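Handheld vs teleop for bed making

fleltarance_k
Julisine project, two-handed blanket folding. We have 3064 handheld demos and 20 by remote control. Group lead wants everything redone by teleop so the joint data is real. Opinions?

mossop
Redo it. Handheld gives you poses the arm can't reach, and you find out at replay.

dunnock20
Disagree. Filter for reach first. We dropped what failed the Velletti check and kept 2391. The policy trained fine.

mossop
On one arm, on a table. A bed is wider than most arms will reach.

dunnock20
Two arms, and the base moves. Teleop on cloth is slow and the operators grab too hard.

fleltarance_k
My worry is the start pose. Ours has the blanket across the foot of the bed, one gripper over it and the other in at the right.

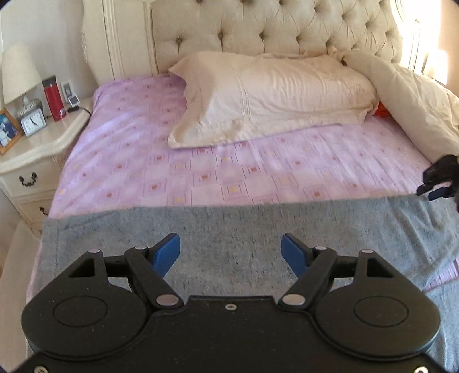 If the second hand drifts out of view early on, tracking suffers. Bélanger mount is fixed, so I can't tilt the camera.

mossop
Then start with both hands further in. Still say redo a subset by teleop and compare.

fleltarance_k
Will do 20 more and post the replay errors.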